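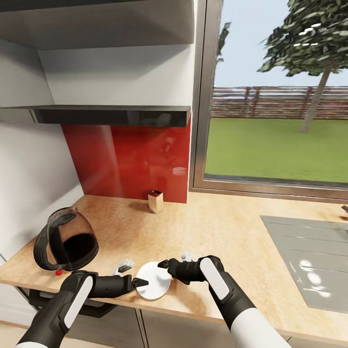 Home | Manuals | Planning | Support
Last updated: August 2021

3. Budgeting your Rutovero set-up

1. Price the arms as a pair. I bought one first and regretted it by December!
2. Set aside $1000 for spares (I blew through 20 fingertip pads).

Note: Oltow bills simulator seats separately, $130 each.

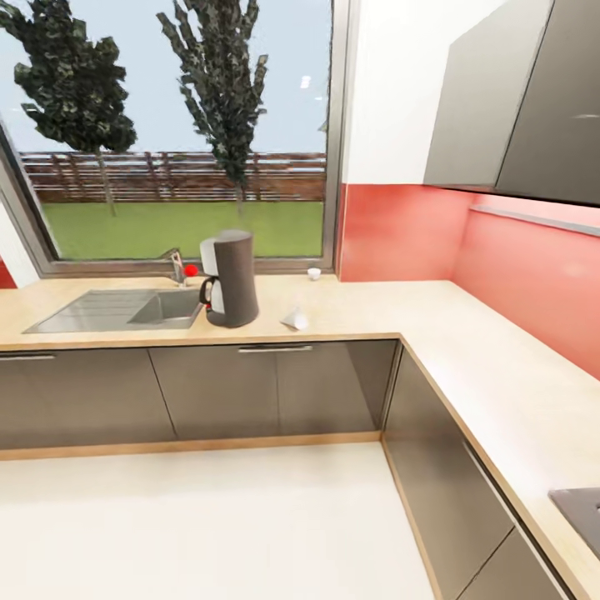 3. Plan your floor space before you order the Kunent base. I do mine in the simulated kitchen first, where an L-shaped counter with the sink under the window makes me think hard about reach around that corner.

Caution: don't sign until you've got shipping in writing.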